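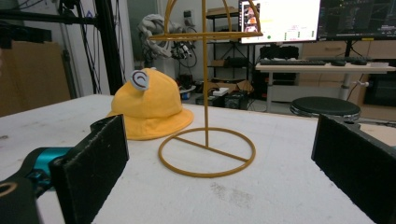 Le bob jaune et son porte-chapeau en fil de métal peint.

Le bob revient, et tant mieux ! On l'avait laissé au fond du sac de plage, tout froissé, et le voilà qui réclame une vraie place dans la maison. À l'atelier Ovwood, à Kivska, on m'a mis le modèle enfant entre les mains un matin de novembre et je n'ai plus voulu le rendre : une calotte bien ronde, un large bord souple, et ces petites oreilles qui changent tout.

Reste la question du rangement. Le crochet marque le tissu et la pile écrase les calottes. Le porte-chapeau, lui, respecte la forme, et la maison Soltani en dessine depuis 1821, d'abord pour les modistes de la rue Flangate.

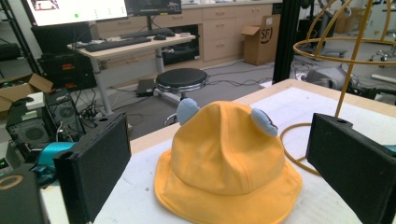

Jaune moutarde, coutures apparentes et petites oreilles bleu clair.

J'aime que la couleur soit la même, ou presque, de l'étoffe au support. Dans une entrée blanche, l'ensemble réveille tout un mur (et les enfants rangent enfin leur chapeau, chez moi du moins !).

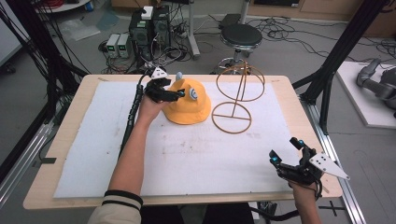 Un bon porte-chapeau se juge d'abord au pied. Trop étroit, il bascule au premier manteau qui passe ; trop lourd, on ne le déplace plus. J'ai un faible pour les bases en anneau, posées bien à plat, avec leur barre en travers du cercle : c'est léger à l'œil et ça se glisse même sur une commode encombrée. Comptez 12 centimètres libres autour, pour que le bord tombe sans plier. Le mien attend déjà son prochain bob, en rayures cette fois.

Contact | © Tous droits réservés | Haut de page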